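Sellumel's fruit-packing cell gets a new set of fingertips, and a second look at its settings

8/27/21

After 161 shifts on the same pair of fingertips, the pick-and-place cell at Sellumel is getting the kind of attention its keepers have been promising it all summer. The old tips came off this week, the new ones went on, and Þröstur Hauksdóttir, who has looked after the cell from the day it was bolted down, spent the better part of an afternoon making sure that everything downstream of that small change still added up.

It is a modest job on paper. Two screws on each finger, a wipe with a dry cloth, a fresh pair from the Vestergaard drawer, and then the screws again, tightened a little at a time and alternating sides so that the tip seats flat. But the new tips are 3 millimeters longer than the ones they replace, and a cell that sets down soft fruit all day long will notice that sort of difference very quickly (as will the fruit!). So the tool length had to be entered again, the closing force brought down from 40 newtons to 30, and every taught height in the program checked against the simulated copy of the cell before the real arm was allowed to try any of it.

The simulated copy lives in a program called Virnow, and Hauksdóttir is very fond of it. "I used to do this with a pear in one hand and the stop button in the other," she said. "Now I can get it wrong on the screen as often as I like, and go home with all my pears."

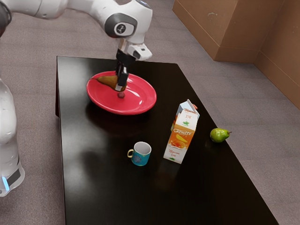
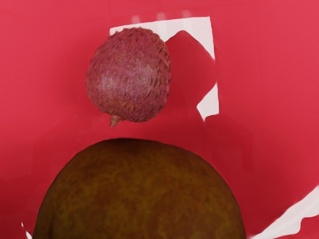

Release height is the setting she fusses over most, and she was happy to explain why at some length. Let go too high and the fruit drops and bruises, while going too low presses it into whatever it is being set on, and the arm stops with a force alarm that someone has to walk over and clear. A pear lying on its side in the fingers, as the yellowish-brown one is over the red plate, is her favorite check, as she wants the height right for the thick end as well as for the neck. She runs the check first over a bare spot and then with something small already set down, and only when both pass does she copy the number across to the real controller.

The other half of the afternoon went to the less glamorous things: a new cable tie at the wrist, a backup of the old program under its own name, and a line in the Torkari logbook giving the new tip length, so that the next person to open the drawer will know which pair belongs on the arm. The worn tips have been bagged and labeled and kept as spares, in case the longer ones don't suit the smaller fruit that starts coming through in January. The cell goes back to its regular shifts once Hauksdóttir has watched it through one full tray at half speed.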